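Quick one before October pickup — how I sort and store empty cans so they don't stink up the hall closet.

**You need:** a foam floor mat, an old towel, 2 bins with lids, a bucket of water.

1. Lay the mat down flat. Saves the floor and the cans dont roll as far.
2. Tip each can over the sink. Drain it properly, give it a minute.
3. Rinse, shake, upside down on the towel. Overnight if you can.
4. Stand them up on the mat in rows. Tall slim ones apart from the regular ones — they stack differently.
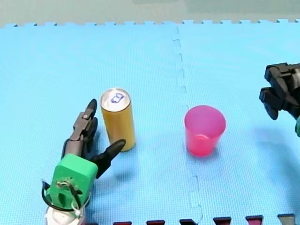 *Slim yellow can, upright on the blue mat.*

Leave the tabs on. Matilde Morais on the Paiva street list pulls hers off for a school thing, fine, but then bag them seperately.

Crushing: check first. Our depot wants them whole, machine reads the side. Slim ones go in bin 2, tops up, 3 layers max. More than that and the lid pops.

Label the lid, date it, closet. Full bin goes out Thursday before 8 am. Bin smells anyway? Hot water, baking soda, 80 minutes, rinse.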